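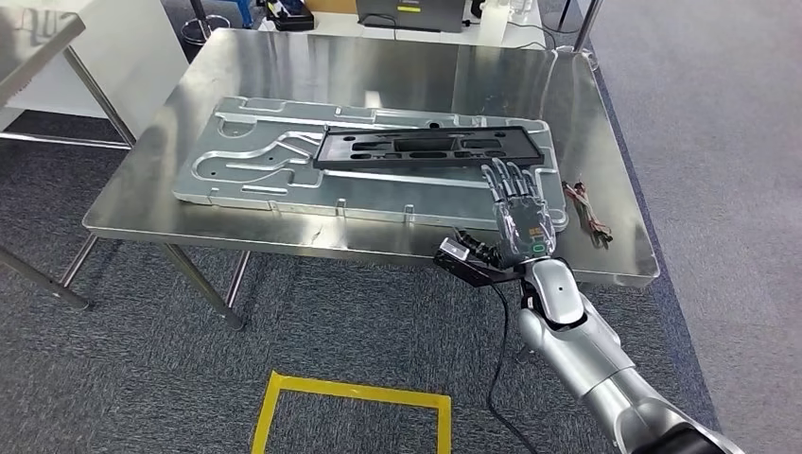 Brurnwood fixture notes and photo set
README, last touched May 2025

Hi! So this folder is my running collection on the Brurnwood plate, the big gray aluminum one with the curved grooves, and the long black plastic trays that go on it. I started it for myself (I kept forgetting which channel was which) and then other people wanted a copy, so now it has a README.

What's inside

photos/ has 298 pictures, mostly the plate and the tray on the steel table, plus some wider ones of the room
notes/ is one text file per session, and yes, the spelling is bad
drawings/ has my hand sketches of the grooves and ridges, scanned at whatever setting the scanner was on
trays.csv lists 114 trays with the batch name and any marks I found

Batch names are Skotska for the older trays and Jaltoditz for the newer ones. They look the same from across the room! Check the csv before you mix them up, I've done it twice.

About the plate

The straight channels run along the two long edges and the loops are over on the left. In my notes "front" always means the side with the little rectangular tabs. The tray lies lengthwise, parallel to the plate, and I call its big rectangular opening "the window" everywhere. Sorry, it stuck.

The matte surface is pretty easy to photograph. The table under it is another story, it throws back every ceiling light, so I tag those shots "glare" and leave them in.

The room

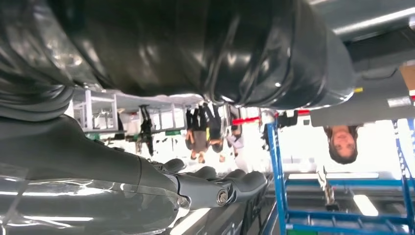 Across the room, with the blue rack and the white shelving.

Room shots are in photos/room. I don't bother rotating anything, so expect a few upside down ones. If you want to use them for layout, go by the blue rack, it's the easiest thing to find.

Known gaps

No tray weights yet. Sessions 30 to 50 have photos but hardly any notes (busy stretch, I was typing with one hand). The Liu sketches are still missing two pages and I'd like to have those in by September.

Use whatever you like, just keep the file names the way they are, the csv points at them.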